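Momik: two-arm handover and motion planning software

Version notes last updated 2019-11-19
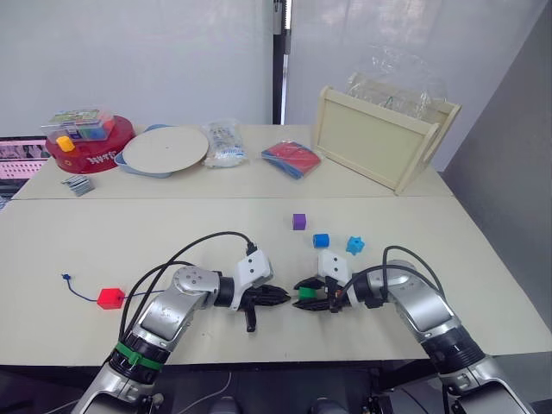 So, I wrote Momik for one very narrow reason. I was sick of watching two arms pass a part between them and fumble it in the last half inch. Each arm was fine by itself! Put them across from each other, grippers almost touching, and suddenly every small error in both calibrations shows up in the same spot. I had been patching around that for ages with hand-tuned offsets in a text file (I still have the file, it is awful), and one June I threw it all out and started on a planner that treats both arms as one thing.

That planner grew into Momik. It runs on an ordinary Linux box next to the arms and talks to them through whatever driver you already have. I sell it as a download, with the Cader perception module in the same package.

What it does

You tell Momik what you want moved and where it should end up, and it works out which arm picks, whether a handover is needed, and where in the shared space the handover should go. Then it plans both arms together, cables included. Yes, cables! You give it a rough bend radius and the attachment points, and it keeps the wrists out of poses that would yank a loop tight. I added that after tearing a connector off my own setup, and it has turned into the feature I get the most mail about.

The control loop runs at 250 Hz on both arms off a single clock. When the grippers close in on each other, Momik slows down both sides and switches from position to a softer mode, so if the fingers do bump, they give a little. You can set how soft. I like it pretty mushy for toy blocks and a good bit stiffer for metal parts.

Cader, the perception side

Cader takes a color image and a depth image and gives back object poses. It is happiest with plain solid shapes: cubes, stars, cylinders, that sort of thing. Small things already held in a gripper are harder, with the fingers hiding half of them, so Cader keeps tracking from the last clear view and blends in whatever it can still see. Clear plastic is still a pain. Bags, crinkly sheets, see-through boxes, all of it gives depth cameras fits, and I would rather tell you that now than have you find out after paying. You can mark areas of the table as keep-out and the planner will simply stay away from them, and that's how I deal with clutter at the back of a table myself.

Strings and cords get their own setting. Turn it on and Cader flags anything long and thin attached to an object, and Momik will then lift straight up before going sideways. Simple, a bit slow, works for me.

The skill editor

There are 71 ready-made skills in the box, from plain pick and place up to regrasp, rotate in hand, and pass left to right. Each is a short text file you can open and change. No drag-and-drop flowchart, sorry, I tried one and hated it. The editor does show you a live preview of both arms as you type, though, and you can scrub back and forth through a plan before anything moves.

What you need

Two arms with six or more joints each and a driver that accepts streamed joint targets
Grippers with position feedback (force feedback is nice to have)
One depth camera that sees the whole shared area; a second helps with handovers
A Linux machine with 16 GB of memory and a wired connection to both arms

Mobile bases aren't supported. If your arms are bolted to separate tables, that works fine, but run the calibration again whenever a table gets bumped.

Price and licenses

A single-station license is $1092, paid once, with 2 years of updates. After that it keeps working, you just stop getting new versions unless you renew. Schools pay half. Orders and invoices go through Clarkdale, so that's the name you'll see on your receipt.

Coming from Egger?

Egger was my older single-arm tool, and plenty of you still use it. Your skill files will load in Momik as they are. The camera setup won't, you'll have to redo that part with the new calibration wizard. Send me your Egger license key before you order and I'll take what you paid off the price.

Support is email, and it's me answering. Please attach the log folder!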